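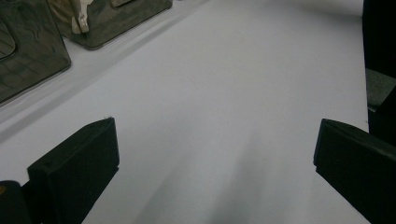 Clorlow's shared pantry on Stergiou Street will reopen to the public in July with new counters, more storage and longer evening hours, the pantry said. The room closed in March after a leaking pipe damaged the old worktops and the cupboards beneath them. The replacement surfaces are white and smooth, and the first dark, see-through plastic containers have already been set out on one of them. More will go onto the shelves when the last of the wall units is in place.

The work took longer than planned. Deliveries of shelving from Kallska, the supplier chosen for the job, were held up for most of the spring, and only one fitter was allowed in the building at a time. The plumbing was finished in May and the electrical inspection was passed earlier this month.

Kosmas Lazaridis, who manages the pantry, said the old counters had been patched many times before the leak and were hard to keep clean.

"We used to put paper down before we packed anything," he said. "Now we can wipe it and get on with the next order."

Dry goods such as rice, lentils and pasta will be kept in containers and weighed out on request. In the past they were handed over in whatever bag they came in, and households often went home with more of one item than they could use. Lazaridis said he wanted containers that let staff check stock without lifting lids, but he did not want clear ones, as the shelves face a south window.

The pantry has room for 60 containers. Labels will give the contents and the date each one was filled. Anyone with a food allergy should speak to staff before ordering, because the weighing will all be done in the same room.

Before the closure, the pantry served 38 households a week. Orders have been packed at the Pulon Road hall in the meantime, and that arrangement will continue until opening day. People who are registered now do not need to sign up again.

Visits will be by appointment for the first two weeks. Evening pickup will run until 8 p.m., two hours later than before. Shoppers are asked to bring their own bags and to wait outside until they are called in. Only one household will be let in at a time, and face coverings are required at the counter.

The pantry is accepting unopened dry goods at the side door on weekday mornings. It cannot take homemade food, opened packages or anything that needs a refrigerator. Used jars and tubs are not needed.

An opening date will be posted on the pantry door and at the Pulon Road hall once the wall units have been checked. Appointments can be made by phone or in person at the hall.

Posted 28 Jun 2020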